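3.2 Where people said the noise came from

I went into the Resteswood interviews expecting to hear about traffic. I'd lived two streets over myself for a while, and the trucks drove me nuts! But of the 127 tenants who talked to me, 73 brought up the upstairs neighbors first, and plenty of them never got to the street at all. Footsteps, chairs, a dropped pan at midnight (one woman did a very good impression of it). I had to rewrite half my question sheet in February to keep up.

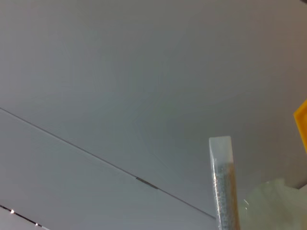 Figure 4. Ceiling surface with a seam between two panels.

What surprised me more was how much people knew about each other from sound alone. They could tell me when the folks overhead got up, when they had company, when somebody was sick. I started calling this "borrowed schedule" in my notes, and the name stuck. It showed up in the Drellau building too, though less often, and I think the longer leases at Resteswood have a lot to do with that. Eight tenants told me they'd miss the noise if it stopped, and I come back to them in 3.4.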